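Abilio Paredes had looked after the Okulano website for 17 years, and he loved it the way you love an old dog that takes its time on the stairs. So when his niece told him the front page needed 9 seconds to load, he felt a little hurt on its behalf. 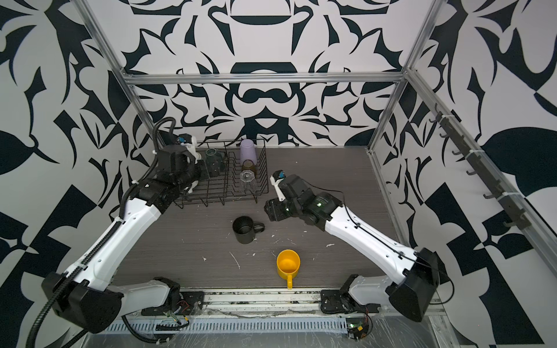 "People leave, Uncle," she said gently. "They go to Flolteden and buy their lamps there."

He poured himself more coffee (it was that kind of evening) and opened the folder where the site kept its pictures. There were 393 of them on the front page alone, every lamp the shop had ever sold, each one big enough to print on a bedsheet!

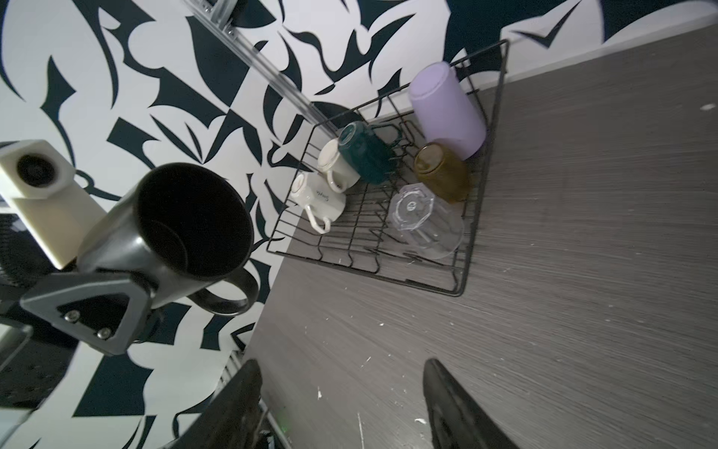
**Part Two: The Folder**

He started with the Arroyo, a brass reading lamp his wife had picked out, and made it small. Then the next one, and the next. By midnight the page came up in three seconds, and he sat there loading it again and again, smiling, until his coffee was cold and his niece called to ask why he was still awake.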